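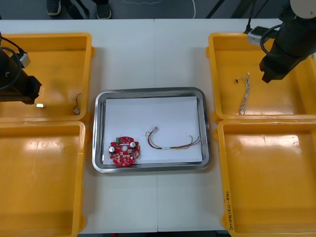
Figure 3. Two-arm sorting cell with four yellow bins and a paper-lined steel tray. A round red circuit board and a loose wire harness lie in the tray.

4.2 Equipment planning for the sorting cell

The three partner sites (Kolville, Karholm and Brolton) had to agree on one equipment list before any of them placed an order. Each site had drawn up its own list in the first phase, and the lists differed mostly in the number of arms. Kolville asked for one arm per table and Karholm for two. Brolton wanted two arms on one table and a single arm on a second.

We settled on two arms per table at every site. The parts in this study include stiff items, such as the board in Figure 3, and wire bundles that change shape when they are picked up. In trials with one arm, operators often had to put a harness down and grip it again before it could go into a bin. A second arm costs more at the start, but the tables, stands and control computers are shared, so the price of a two-arm cell is well below that of two one-arm cells.

Small goods were left out of the main purchase. Bins, trays and paper were bought locally by each site from a fixed allowance of 1000 dollars per table. The bins at one site do not have to match those at another, provided that the inside of the bin is a single plain color and the walls are low enough for the gripper to reach the floor. Used bins were accepted, with or without writing on the outside. Steel trays were chosen over plastic ones for their weight. The paper lining is replaced at the start of every shift and is charged to the same allowance.

The arms, grippers and arm-mounted cameras were ordered together through Öztürkmen, the only supplier of the four we contacted that would quote for all three items with one delivery date. Its offer, dated 21 December 2023, included a price cut of 15 percent for a joint order. Two sites had to move their purchase forward by one budget year to take part, and Brolton paid its share in two installments.

Spare parts took up more of the budget than planned. We set aside 20 percent of the hardware price for gripper jaws, cables and camera mounts. Jaws are the item most likely to run short, and we advise ordering one spare pair for every 100 hours of planned use. Cables should be bought in the same order as the arms, as the lead time for single cables was longer than for a full cell.

Floor space was budgeted separately and is covered in Section 4.3.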